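Bon, fil rapide sur le meuble primeur, j'ai promis et je repousse depuis février. 1/

Contexte pour ceux qui débarquent : on monte un coin épicerie pour s'entraîner. Fausse boutique, faux légumes, vraies courses (liste, panier, caisse). Nom du projet : Ovari. Oui c'est moi qui ai choisi, non je ne changerai pas. 2/

Le meuble d'abord. Bois clair, miel, liserés foncés. Trouvé d'occasion, 300 euros, transport en plus. J'avais repéré un modèle Golley neuf, très joli, très hors budget. On oublie. 3/

Arrivé en deux morceaux. Deux caissons, un haut et un bas. Lequel va au fond ? Aucune notice évidemment. On a mis le haut côté mur et le bas vers l'entrée. Mieux pour les petits, ils voient tout dès la porte. 4/

Les façades ont des fentes verticales noires, par groupes. J'adore. Par contre la poussière se met dedans, prévoir un pinceau. Pas de chiffon, ça accroche. 5/

Les bacs du dessus sont inclinés. Bonne idée pour voir la marchandise, moins bonne idée pour les tomates. On en reparle. 6/

Légumes factices : commande chez Manzano, réf 551 pour les carottes à fanes. Les fanes font tout. Franchement de loin on y croit. 7/

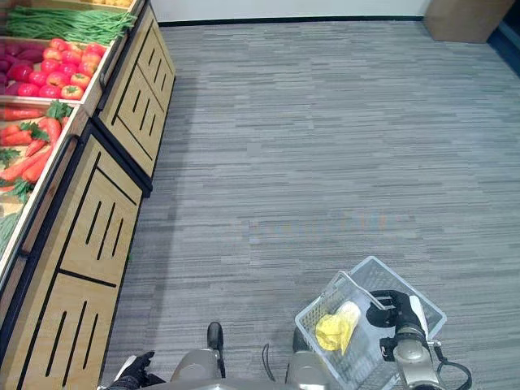
Haricots verts, tomates, carottes. Le rayon vu d'en haut

Les haricots : tous couchés dans le même sens. J'y tiens. Quelqu'un les remet en vrac, je les recouche, c'est mon sport du soir. 8/

Les carottes au contraire on les laisse se croiser. Trop rangées ça fait vitrine, et personne n'ose se servir. Testé les 2 versions, la version bazar gagne. 9/

Tomates : serrées serrées. Si on laisse un trou elles roulent toutes vers l'avant et hop par terre. Sur la moquette ça ne s'abîme pas au moins. 10/

Question reçue en MP : pourquoi de la moquette dans une épicerie ? Parce que c'était la moquette de la salle. Grise, rayée, elle planque les miettes. On garde. 11/

Ce qui manque encore :
étiquettes de prix (gros chiffres, prix ronds)
une balance, même fausse
des sacs en papier
un deuxième panier, le premier a perdu son anse 12/

Pour les étiquettes j'hésite entre ardoise et carton plastifié. L'ardoise c'est beau mais ça s'efface avec la manche. Vos avis ?? 13/

Ah et la balance, on me conseille une Stamon à aiguille. Quelqu'un a ça chez soi ? Je cherche surtout un truc lisible pour ceux qui débutent avec les grammes. 14/

Edit : on me demande combien de temps pour installer. Une matinée pour le meuble, et l'après-midi entière à disposer les légumes. Oui oui. Aucun regret 15/

Edit 2 : le carton mène 12 voix à 3 contre l'ardoise. Ok j'ai compris, je sors la plastifieuse. Photos des étiquettes quand elles serons prêtes. 16/16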